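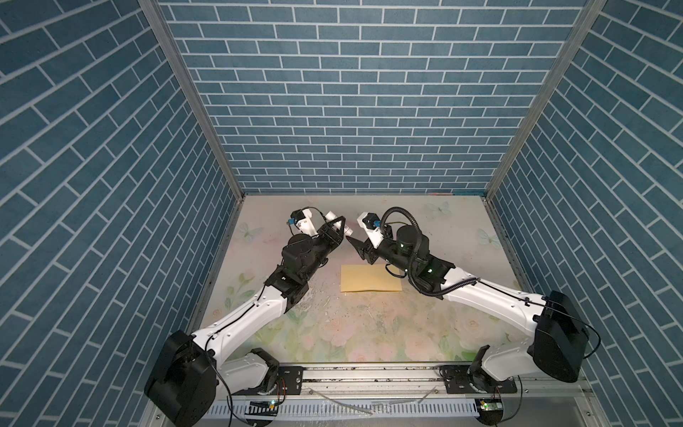 Passei boa parte de março a brigar com uma pergunta que parece simples: quando dois braços trabalham juntos, vale mais uma política única que manda nos dois, ou uma para cada lado e depois a gente reza? No Kiremico começámos pela segunda, porque era a que já tínhamos código para treinar (preguiça, admito). O resultado foi fraquinho. Cada braço sabia muito bem o que fazer sozinho e ficava perdido assim que o outro se atrasava um bocadinho.

Então juntei tudo numa rede só, a que chamámos Flirkora, que recebe as juntas dos dois lados e prevê um bloco de ações de cada vez. Treinei com 429 demonstrações. Das 18 tentativas de avaliação com peças claras e leves, a versão separada falhou 6 e a conjunta falhou 2. Fiquei aos saltos na cadeira! Depois acalmei – 18 tentativas é muito pouco, e a posição inicial dos objetos fui eu que escolhi, portanto há ali um dedinho meu a ajudar.

O que mais me interessa são as falhas que sobraram. As duas aconteceram quando as garras estavam quase encostadas e cada uma parecia esperar pela outra. Um impasse de boa educação, digamos. Encurtei os blocos de ações para a rede rever a decisão mais vezes e o movimento ficou tremido, o que era de prever. Ainda não sei qual é o compromisso certo, e desconfio que depende do material: um cartão dobrado e um perfil de plástico em L pedem coisas bem diferentes na hora de fechar os dedos. 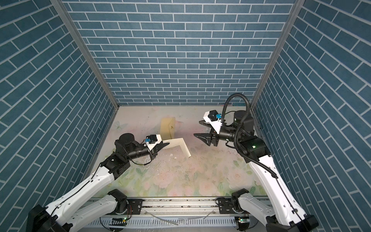
Munasinghe: antes de mexeres no tamanho dos blocos, experimenta fazer a média das previsões sobrepostas. Comigo o tremido quase desapareceu, mas os impasses ficaram na mesma. E repete a avaliação com outra pessoa a pôr as peças.

Pois, a média já está na lista, e a outra pessoa também. Em abril volto com uma avaliação maior e, se tiver paciência, com as curvas de treino das duas versões.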